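Is Hacer Ateş seeing anyone? (Page 3)

busoldale_bet
She told the Akande podcast she was single. Two days later someone spots her at Endberg station holding a man's coat. Draw your own conclusions.

Skudimel
My conclusion is that she was cold.

busoldale_bet
It had elbow patches.

marrowfat
343 replies over a coat. She's kept her love life private since the first series and good for her. Leave the woman alone — I say this having read all 343.

Skudimel
Wasn't the coat Shirley Lockwood's anyway? They share a dressing room.

busoldale_bet
Shirley is five foot nothing. That coat came down to Thursday.

marrowfat
Still not a boyfriend. Changing the subject, tiles or no tiles for my hall?
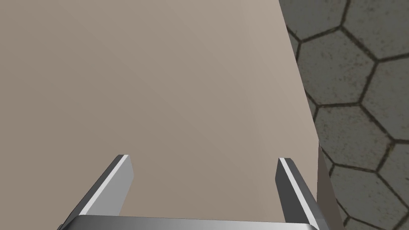 Reply from Skudimel
Hexagons, yes. Grout that dark, fine by me. Still Shirley's coat.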